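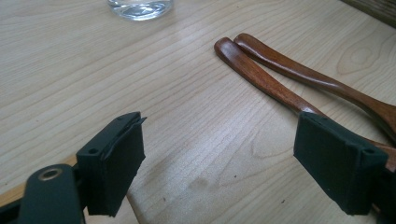 About Gellthorpe Table Company

Gellthorpe makes and refinishes wooden tables. We work mostly on dining tables, kitchen tables and desks, with a smaller amount of work for cafes and offices. Everything is done in our own shop in Burley, from the first sanding to the last coat of finish.

The company started as a repair business. People brought in tables with loose legs, split tops and water rings, and we fixed them. After a few years customers began asking for new tables to match the old ones, and that side of the work grew until it took up half the shop. The split is still close to even today.

What we make

Our new tables are built to order. You pick the size, the shape of the top, the edge and the legs. We keep the choices fairly short:

Tops in maple, ash, white oak or walnut
Square, eased or rounded edges
Straight, tapered or trestle legs
Oil or hard wax finish

We don't stain light woods to look like dark ones. If you want a dark table, we will suggest walnut. Wood also varies from board to board, and we leave knots and streaks in the top as long as they are sound. If you would like a very even surface, tell us when you order and we will set aside boards for it. There is an extra charge for this and it can add to the wait.

The largest top we can make in one piece is 100 inches long. Longer tables are made in 2 sections that bolt together underneath.

Repair and refinishing

We take in solid wood tables of any age. Veneered tables are accepted case by case, depending on how thick the veneer is and whether it has been sanded before. We don't work on glass, stone or laminate tops.

A normal refinishing job covers stripping the old finish, filling or patching where needed, sanding, and three coats of oil or hard wax. Legs and aprons are cleaned and touched up. A full strip of the base costs more and is quoted separately - turned legs in particular take a long time.

We do some 400 repair and refinishing jobs a year. The busiest stretch is the fall, when people want their dining tables back before the holidays. If your table isn't urgent, May is a good month to send it in.

The Karpenko workshop

Our shop was a cabinet works called Karpenko before we moved in, and the older part of the building still goes by that name. We bought several of its machines along with the lease, including a wide belt sander that we use every day. The newer part holds the finishing room and the drying racks. It is kept closed to visitors to keep dust off wet tops.

Where our wood comes from

Most of our lumber comes from two sawmills within a day's drive. It arrives kiln dried and then sits in our own store until it has settled. Offcuts go into cutting boards and small shelves, which are sold at the front counter. Anything too small for that is given away as kindling, and you are welcome to fill a bag when you come by.

Prices and deposits

Refinishing starts at $230 for a small side table. Dining tables are priced after we have seen photos and have the measurements. New tables need a deposit of half the price, with the rest due before delivery. Our order forms and delivery bookings are handled through Fostosix, so emails about your order will come from that name as well as ours.

Visiting us

The front counter and sample room are open on weekdays and by appointment on weekends. We have finished samples in each wood, and you can take up to three home to look at in your own light. Parking is behind the building, next to the loading door. If you are dropping off a table, pull up to the door and ring the bell, and someone will help you carry it in.

Page last updated 2025-11-22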